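The Shelf for Gekdale Street

The parcel came on Wednesday, when I was already tired of my new room. For two months my shoes had lived in a line by the wall, and my books had lived in the shoes' old box. My sister called it the system. She does not say this in a kind way.

I had ordered the rack from Flavix at one o'clock in the night, when every piece of furniture looks like the beginning of a better life. It was the second cheapest. My mother always buys the second cheapest of everything, so that the seller will not pity her.

"You should wait for Nest Penry," my sister said on the telephone. "She has put together furniture all her life."

Nest Penry was our neighbor from the first floor, seventy-nine years old, and she used to work at the Stelmakh chair factory until it closed. I did not want to wait for her. I wanted to have one thing in this city that I had made stand up by myself. So I took everything out of the box, put on my slippers, and sat down on the floor.

The instructions were one sheet of paper, folded until it was small like a stamp. There was a drawing of a man who smiled. He had no mouth in the first drawing, but in the last drawing he had one. I understood that this was the whole story and the rest was up to me.

Wooden rods, white plastic corners, and a little green mallet that I first took for a toy.

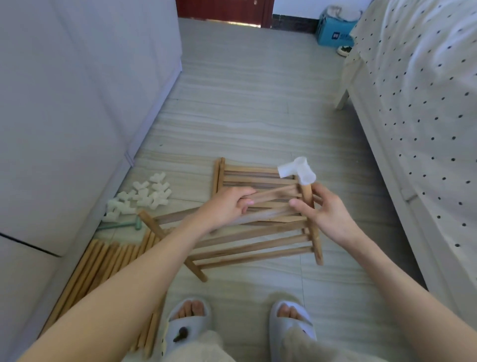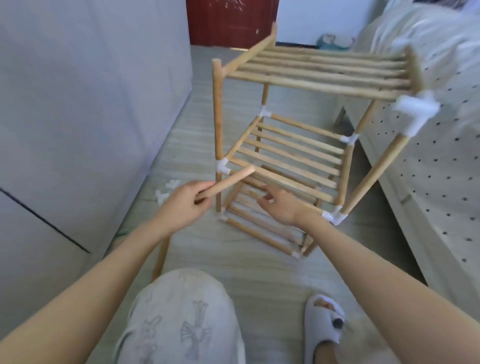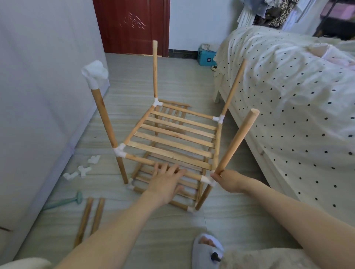
At six o'clock somebody knocked. I knew the knock. Nest Penry uses only one finger, but she uses it like a nail.

"I heard hammering," she said. "It had no rhythm."

She came in without taking off her coat and looked at my work for a long time. Then she put her palm on the top and pushed a little to the left, a little to the right. The rack moved with her, as if they were dancing.

"At Stelmakh they would send this back," she said.

"It is only for shoes," I said.

"Shoes are heavy. There was a woman in Brollusell, my aunt, who had 97 pairs and a shelf with bad corners." She did not tell me what happened to the aunt.

I gave her the mallet. She weighed it in her hand and I waited for her to laugh, but she went down on her knees, slowly, first one and then the other, and held the coat away from the floor. She did not hit hard. She gave each corner two small knocks, moved her head closer, listened, and went to the next one. I held the wood where she pointed. Sometimes she pointed with her chin.

"We made 725 chairs in one August," she said to the last corner. "I still sit on people's chairs and look underneath."

"And do you find them?"

"One time. At the dentist."

When she finished I had to help her to stand up - she was lighter than I expected, and this made me shy. I asked if she wanted tea. She said she wanted to see first what I would put on the shelf, and then there could be tea.

I brought my winter boots. She shook her head and pointed at the box with the books.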